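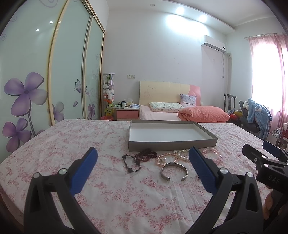 Varias pulseras de cuentas y un brazalete plateado sobre una tela de flores, junto a una caja abierta.

La tienda Flunard, en Korkthorpe, recibe desde este mes bisutería usada para la venta solidaria que celebrará en agosto. La recogida empezó el 23/06/2018 y se hace en el mostrador de la entrada, en el horario habitual del comercio.

Se aceptan pulseras, collares, broches y pendientes, siempre que estos últimos vengan por parejas. Las piezas con el cierre roto también sirven. Las que no se puedan arreglar se desmontarán y sus cuentas se venderán sueltas, en bolsitas. No se recogen relojes ni joyas de oro.

«Lo que más nos traen son pulseras de cuentas, y muchas llegan enredadas unas con otras», explica Wim Mulder, responsable de la tienda. «Las extendemos sobre un mantel, las separamos y cada una va a la caja que le toca». Mulder pide que los collares largos se entreguen abrochados y envueltos en papel, para que no se anuden por el camino.

La clasificación se hace por tipo de pieza y después por color. Los brazaletes rígidos se guardan aparte, porque rayan las perlas de imitación cuando se mezclan en la misma caja. Las pulseras montadas en elástico se revisan una por una y, si el hilo está dado de sí, se vuelven a ensartar antes de ponerles precio.

Flunard abrió en 1978 como mercería y todavía conserva una sección de hilos y botones. En la venta del año pasado se despacharon 500 piezas y se recaudaron 3000 euros, que se destinaron a renovar los libros de la biblioteca Chauhan. La recaudación de este año será para el taller de costura Tultik, que necesita cambiar varias máquinas.

Ninguna pieza costará más de 10 euros. Quien quiera ayudar a ensartar puede dejar su nombre en la tienda; no hace falta experiencia y el material lo pone la casa. El plazo para entregar bisutería termina una semana antes de la venta.

Utilizamos cookies propias y de terceros para mejorar su experiencia de navegación. Si continúa navegando, consideramos que acepta su uso. Aceptar | Más información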